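Subject: Re: [makers-list] Open day at Trukavetti – who is coming?
From: Hrefna Thorlacius
Date: August 22, 2024

Hello everybody, and thank you Girish for getting the ball rolling!

Girish Shukla wrote:
> Folks, Trukavetti is opening its workshop again and they have
> room for 25 of us. Has anyone been before? I'd like to know
> whether it's worth the drive, and whether my nephew (he's 9)
> would get anything out of it.

I went to the last one with Lleucu and we had a lovely time, so let me tell you what I remember, and she can correct me if I get it muddled.

They start you off in the front hall with coffee and a short talk from Berwyn Phillips, who runs the floor. He's a very patient man and took every question we threw at him, including a long one from me about gear noise. After that you split into small groups and go around the stations. The big arm, the one they call Skultar, was stacking crates when we got there, and it drew the largest crowd, naturally. I liked the smaller benches at the back better – you can pull up a stool and really talk to the people doing the work. They have hand-held grippers there, two black fingers on a handle, and you do a little job at a desk with one while it records how you went about it. Lleucu was far better at it than I was. I kept closing the fingers too early and chasing a marker pen across the desk, and she has not let me forget it!

As for your nephew, Girish, I'd say bring him. There was a family in our group with two girls of that age and they had to be coaxed away from the gripper bench at the end. Wear closed shoes, all of you, as they do check at the door. Parking is behind the building, and if it's full there is a lot across from the Ratanaporn bakery (the almond rolls go early, so stop in on your way there and save one for me).

Huw Llewellyn is keeping the list of names, so please write to him and leave me out of it, as I lose things. I have room for two in my car if anybody needs a ride.

Warmly,
Hrefna

P.S. Pasting in the bit from their visitor page, as a couple of you had asked me.

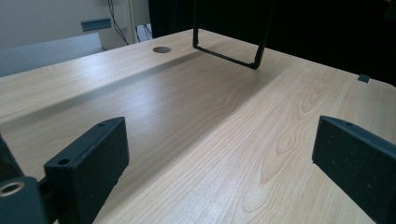 Can visitors try the hand-held gripper themselves?
Visitors are welcome to take a turn at the back benches, and a member of the team will show you how to hold it and open and close the fingers.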